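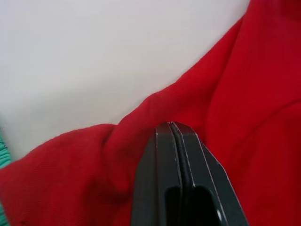

5. When the arm stops with cloth in its fingers

I run the Plavness folding cell most days, and fault 1092 (grip load high) is the one I'd want you to be ready for! It comes up when a fingertip gets caught in a fold or under another garment and the arm tries to lift anyway. Knits are the worst for it. The first time I got it I hit Resume right away, the arm yanked a sleeve, and I had a bent fingertip to replace.

CAUTION: Press the stop button before you reach over the table. A 1092 fault pauses the motion, but the motors still have power and the fingers can still close on you.

To clear it:

1. Press stop and wait for the Bitero controller to show HOLD.
2. Take the weight of the cloth with one hand, close to the fingers, so nothing is hanging off them.
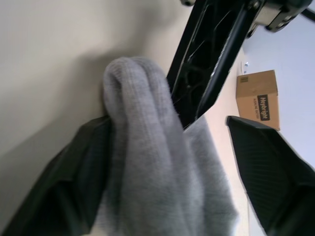 3. Turn the release knob slowly until you feel the cloth go slack. Please don't tug! Ribbed knit hangs on to a scuffed edge like you wouldn't believe, and a pulled thread can end up wrapped around the screw.
4. Slide the cloth out toward the fingertips, then run a dry cloth along both fingers and pick off any lint.
5. Lay the garments back down with a little space between them. 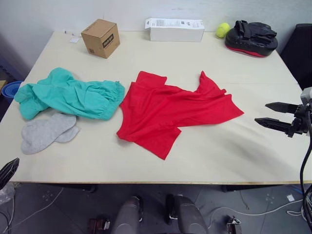 Do I have to clear the whole table before I restart?

Only the part the arms will sweep through. Boxes and other odds and ends can stay at the back if they're outside the work area you set in section 3, but any garment lying on top of another one should be moved apart.

6. Release the stop button, choose Home, and let both arms get all the way back before you touch Resume.
7. Run the first pickup at slow speed and keep a hand on the stop button.

NOTE: If two arms are holding the same garment when the fault hits, free one side completely before you start on the other. 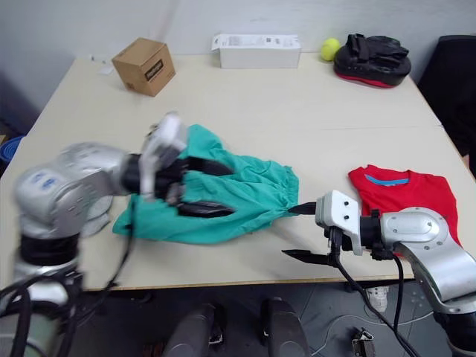
I do the side with the lower load reading first, and I keep the cloth supported the whole time so the second gripper doesn't take a sudden jerk. If 1092 comes back on the very next pickup, leave the cell stopped, save the log, and go to section 6 to check the fingertips for chips.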